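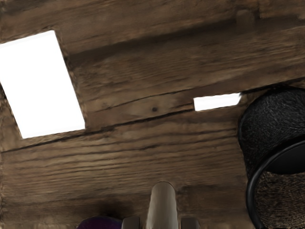

What is the wrist camera for, if the arm already has an overhead camera?

It covers the last few inches before contact, when the gripper itself blocks the overhead view of the object.

The test engineer who gave that answer has spent the spring comparing two simulated wrist cameras at Dreltel, a small firm that writes control software for tabletop arms. Both cameras sit on the same arm model and look past the same gripper. The first, called Pons in the project notes, has a horizontal field of view of 54 degrees. The second, Rulura, has 90. Everything else in the setup is held constant, including the controller, the set of objects and the lighting presets.

"People assume wider is better," the engineer said. "With Rulura you see more of the work surface, and you keep the target in view longer on a slanted approach. You also spend fewer pixels on it. For a bowl that doesn't matter much. For the edge of something thin it does."

The comparison is run entirely in Stustero, the company's in-house simulator. Each camera gets 80 grasp attempts per object, with the starting pose of the arm varied by a fixed list of seeds. The two cameras use the same list, so any attempt with one can be matched against its twin with the other.

The engineer was careful about what the results cover. At the time of the interview, in May, 24 objects had been through the full set, most of them kitchen items and baskets. Soft objects had been left out. Stustero can model cloth, but the engineer does not trust its contact forces enough to publish a number.

Lighting took up more of the conversation than optics. The renderer clips bright regions to pure white, and on a brown wood background those regions produce the strongest edges anywhere in the view. An early version of the pose estimator locked on to them.

"It was finding very clean rectangles," the engineer said. "They had nothing to do with the object. The estimator reported high confidence and the arm went to the wrong place, quite smoothly."

The team considered lowering the exposure and decided against it. Real cameras saturate too, and a controller that only works under even light would be of little use to customers. The estimator now masks any region above a brightness limit before it looks for edges. The limit was set by hand, once for each camera, and the engineer regards this as the weakest part of the method.

Dark objects are the opposite problem. A black rim with a faint highlight gives the estimator one thin curve to work with, and the curve moves as the wrist turns. Pons did better on these in the runs finished so far. The engineer put that down to resolution on the target, but said the difference had not been tested separately from the mask setting.

Asked about the gripper, the engineer described it as a fixed part of the comparison that nevertheless affects it. The parts that show at the bottom of the view are useful for checking calibration, and they also hide whatever is directly between them. Moving the camera mount back would show more of the gripper and less of the object. The mount was left where it was.

"You could tune the mount for each camera and get better figures for both," the engineer said. "Then you have compared two mounts."

The next round will use a physical arm and a shorter object list. Cable routing for the wider camera is still unsettled, as its housing is deeper and touches the wrist joint near the end of its travel. The simulator model did not include the cable.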